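Shared Laundry Use at Olatunji House: Project Report
Prepared by Cameron Mudgway and Ashton Lowther

1. Background

Olatunji House is a student residence with 63 residents and one laundry room on the ground floor. In July the residence office asked our group to study how the room is used and to recommend changes to its layout and house rules. The office had received repeated complaints regarding waiting times in the evening and clothing left in the machines.

2. Method

A paper questionnaire was placed under each door, and 43 residents returned it. The authors also kept a log of every load over a period of 2 weeks, recording the start time, the programme chosen and the time at which the clothes were collected. The log contains 200 loads.

3. Findings

Most loads were small. Residents commonly washed a few garments at a time, often dark items kept apart from bright colours, and started a full programme for them. 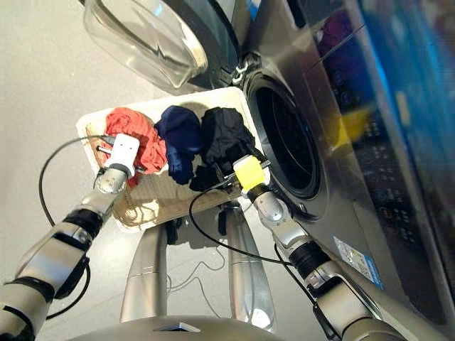
Small loads were most frequent on Thursday evening, when sports clothing was needed for the following day. Several respondents wrote that they would share a dark wash with a neighbour if there were a simple way to arrange it. Others preferred to keep their washing separate – a view the authors consider reasonable.

Baskets left on the floor were the second most common complaint. The room has no shelf at a convenient height.

4. Recommendations

The authors recommend that a shelf for baskets be installed along the wall opposite the machines, that a sign-up sheet for shared dark washes be posted on the door, and that uncollected clothing be moved to a labelled basket after one hour. A quotation for the shelf has been requested from Risero and had not been received at the time of writing.

Contact: Olatunji House Residence Office | © Olatunji House | Back to top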